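Folding Methods for Everyday T-Shirts
Student Project Report, Home and Textile Studies, Gromside

Why we picked this

Our group wanted a project we could use at home the same week we finished it, and shirts won easily. All of us had a drawer that wouldn't close! The Misley closet on the second floor keeps spare shirts for school events, and the pile in there gave us plenty to practice on.

Our question was simple: which fold keeps a plain T-shirt flat, easy to find and quick to put away?

What we tried

We used three folds. The first was the store fold, with the sides brought to the back and the hem brought up to the collar. The second was the file fold, which ends in a small packet that stands on its edge. The third was one we named the Fomo fold, after the group chat where it started. You pinch the shirt at the shoulders, let the body hang, and lay it down hem first.

Each fold got 8 rounds on a bare table. After every round we wrote down whether the hem was straight, where the wrinkles were and whether the shirt could be picked up without falling open.

What we found

The file fold was our favorite for drawers - it held together even when we pulled out the shirt next to it. The store fold looked best on a shelf. The Fomo fold was the most fun and by far the messiest, but it taught us the most about how knit fabric moves.

Almost all of our trouble came from the top of the shirt. A hem is one straight line and it lies down nicely. The collar and sleeves are several layers that all want to go different ways, so the fabric piles up there while the lower part stays smooth. 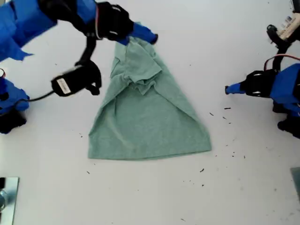
What we would do next

We would love to repeat this with long sleeves and with heavier cotton. We'd also wipe the table before every round, and smooth the shoulders flat with both hands before making the first crease. Our fold cards are going up inside the Misley closet door in May, and the Oyewole reading room has asked for a set too!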